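Keeping Plidari's Kitchen Arms Running

Trinidad Valdebenito starts her rounds in Jerkville at six in the morning, before the arms are switched on. 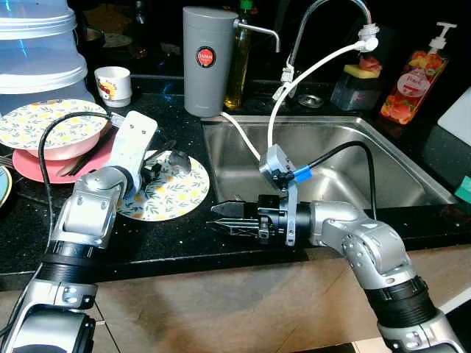
What she checks first

The cables get her attention before anything else. Each arm carries one in a loop up and over its joints, and on the right arm it ends in a blue connector at the camera on the gripper. Too tight, and it tugs on the camera bracket. Too slack, and it catches on the faucet.

"I move every joint by hand and watch the loop," Valdebenito says. "If it pulls anywhere, I stop and route it again."

Next come the grippers. A plate lying flat on granite is hard to pick up, and a finger that sits slightly crooked will push it along the counter. She wipes the fingers down, checks the screws and closes each gripper 2 times with nothing in it.

Water and wear

Working next to a sink is tough on a machine. Plidari, which runs the kitchen, replaces gripper fingers after 900 hours. The last white one came off at 779, with a hairline crack near the base. Valdebenito keeps spares in a drawer, ordered from Releck, along with the small screws that always go missing.

The camera is recalibrated whenever its bracket has been touched – even for cleaning. That takes about 179 seconds if the lighting is right.

Carrasco, the firm that services the joints, comes by in January. Until then, Valdebenito writes down any new noise and which elbow it came from. The left one has been clicking.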